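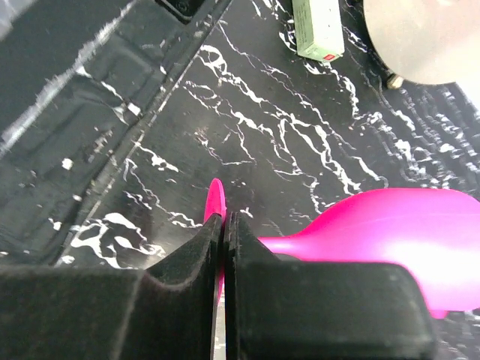 The two black fingers of a robot gripper, closed on the tab of a pink plastic object.

Home | Clubs | Robots | Make It | For Teachers

How does a robot pick things up?

The robotics club in Statusville meets in a room with one robot arm, named Plollow. The arm ends in a gripper. A gripper is a tool for holding things, and this one has two fingers.

A person can feel when a cup starts to slip. Plollow has no skin, so club members teach it by example. One member steers the arm while a computer records how the joints move and what the camera near the gripper sees. One recording, from start to finish, is called an episode. The club recorded 1321 episodes in February and more than 200 in its first week.

A thin tab is a good place to grip. Its sides are nearly flat, and the fingers can press on both at once. A round, smooth shape is harder, as the fingers touch it in only a few small spots.

Kerstin Mühlbauer, who runs the club, asks each team to follow the same steps:

1. Open the fingers wider than the part you want to hold.
2. Line up the gap with that part.
3. Close slowly.
4. Lift a little and wait - then lift the rest of the way.

Failed grips are saved too, in a separate folder. The computer compares them with the good ones.

Word list
Gripper: the part of a robot that holds things.
Joint: a place where the arm bends or turns.
Episode: one recorded try.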